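FOR IMMEDIATE RELEASE

Jeris Pauses Turnix Tidy-Up Program After Drawer Incident, Would Like Everyone to Know the Drawer Is Fine

Company publishes fault report, software update and revised safety notice for two-arm bench cells

Oct 1, 2025 – Jeris, maker of the Turnix two-arm bench cell, today released its full report on a fault that caused one of its cells to close a tool drawer with considerably more enthusiasm than the task required. There were no injuries. The company has paused the tidy-up program on every Turnix cell in the field, 327 of them, and is making a software update available to all customers at no charge.

The fault appeared in April during an endurance run at the Jeris test shop. The job being tested is not glamorous. The cell is given a round container with a pull-out drawer and an assortment of hand tools, and it is asked to put the tools in the drawer and close it. People have been putting off this exact chore for as long as there have been drawers, and Jeris saw a market.

For most of the run the cell did what it was told. Then, on cycle 353, the left arm was holding the container and the right arm was closing the drawer when the drawer met a screwdriver handle sitting a little too high. A person would have stopped, sighed and moved the screwdriver. The cell pushed. When that didn't work it pushed harder, and it kept pushing for 2 seconds after the force limit should have ended the matter. 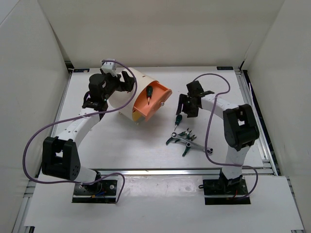 The container slid, the left gripper lost its hold, and the screwdriver left the drawer and traveled to the floor by way of the side wall. An operator standing at the cell pressed the stop button, and the arms stopped at once. The stop button, Jeris is pleased to report, was never part of the problem.

What went wrong

The short version is that each arm thought the other one was in charge.

The Turnix controller watches the force on each gripper. When a single arm is working alone, any reading above the limit stops the move. When both arms are working on the same object, the readings have to be looked at together, because one arm holding firm and the other arm pushing will both report a load, and that load is normal. In the version of the software then in use, the limit for shared work was checked by whichever arm had been named as lead.

During the drawer job the lead role passes from the left arm to the right arm just before the drawer closes. On cycle 353 the handover message arrived late. The left arm had already given up the lead. The right arm had not yet accepted it. For 2 seconds the limit was being checked by neither of them, a management structure that some readers may recognize from their own places of work.

Late messages had been seen before and logged as harmless. They were harmless, as long as the drawer was clear. Jeris had tested late messages, and it had tested blocked drawers. It had not tested a late message and a blocked drawer at the same time, and it does now.

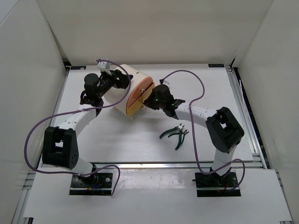
Both arms of a Turnix cell at work on the round test container. Shared holds like this one are where the fault appeared.

Why the first fix was not the last one

The first fix was ready within the week. It made the handover message faster. This was a good idea in the sense that it made the fault rarer, and a bad idea in the sense that a rare fault is harder to catch and easier to forget. The company withdrew it before it reached any customer and started over.

Jeris then asked Itemow, an outside test house, to look at the problem without being told what the answer was supposed to be. Itemow ran 700 drawer closings with blocked drawers and deliberately delayed messages. It also put tools in awkward places, including half in the drawer, across the rim and on the table where the drawer would otherwise expect a clear path. The Itemow team showed a real gift for being annoying to a robot, and Jeris has asked them back.

Their finding was plain. The force limit should never have belonged to the lead arm in the first place. It should belong to both arms, all of the time, whoever is leading. The update does this. If either arm reads a force above the shared limit, both arms stop, and neither one waits for a message. If the lead role is unclear for any reason, both arms also stop. The cell may now pause a little more often than customers are used to, and Jeris considers this a fair trade.

The bench crew also asked for one change that has nothing to do with force. The old program judged whether a tool was properly in the drawer by checking that the gripper had let go of it. This is the same standard used by teenagers with laundry. The new program takes a second look with the wrist camera before it tries to close anything.

That check has been the slowest part of the work. Short tools are the worst of it. A long wrench has an obvious direction and stays put. A stubby screwdriver is nearly as wide as it is long, it rolls, and its dark handle throws a shadow that the software was at first inclined to treat as more screwdriver.
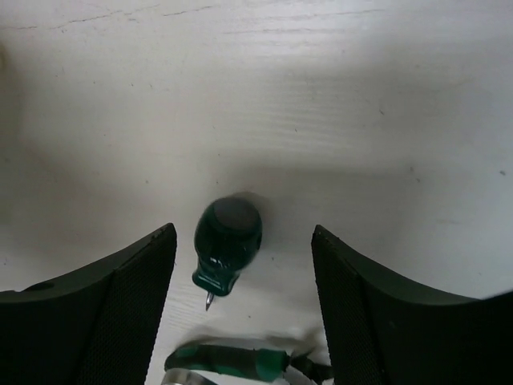 Wrist camera view of a stubby screwdriver between the open gripper fingers.

What customers should do

Customers running a Turnix cell for single-arm work may carry on. Single-arm programs use a different check and were not affected.

Customers using the tidy-up program, or any program of their own in which both arms hold the same object, should do the following:

Leave the tidy-up program switched off until the update is installed. It will have switched itself off already, but please resist the urge to switch it back on.

Install the update from the cell's service menu. The cell must be parked, with both grippers empty.

Run the shared hold test that comes with the update. Block the drawer on purpose with the foam block supplied, not with a hand, a sandwich or a colleague's phone. The arms should stop as soon as the drawer touches the block.

Check the stop button. This is already in the daily routine, and Jeris is sure that everyone has been doing it daily.

Customers who wrote their own two-arm programs should also look for any step that changes the lead arm while an object is held. These steps will still work after the update, but they may pause if the timing is tight. The support desk will review programs on request and has promised to be polite about the comments in the code.

The guarding rules have not changed. Hands stay out of the cell while the arms are powered. The side walls stay on. A walled cell kept a flying screwdriver a matter for a report instead of something worse, and Jeris has moved the relevant page of the manual from the back to the front, where it might be read.

What happens next

The tidy-up program will be switched back on one site at a time, starting with the workshop at Jurčo, where a Turnix cell has been sorting bench tools on the evening shift. Jurčo will run the updated program with the drawer check on its strictest setting, and Jeris will publish the number of stops, including the silly ones. Other sites will follow once those results have been reviewed.

The full fault report is available from the Jeris support desk. It includes the timing logs, the Itemow test plan and a section titled "Things We Assumed," which is longer than the company would have liked.

The drawer from cycle 353 was inspected and found to be undamaged. The screwdriver has a scuffed tip and has been retired from testing. It now opens paint cans.

About Jeris

Jeris builds two-arm bench cells for small workshops, repair benches and training rooms. Its Turnix line handles sorting, holding, light assembly and putting things away. Jeris sells direct and supports every cell it has sold, including the one in April.

Press contact: Jeris press desk

Support contact: Jeris support desk, through the service menu on any Turnix cell

– end –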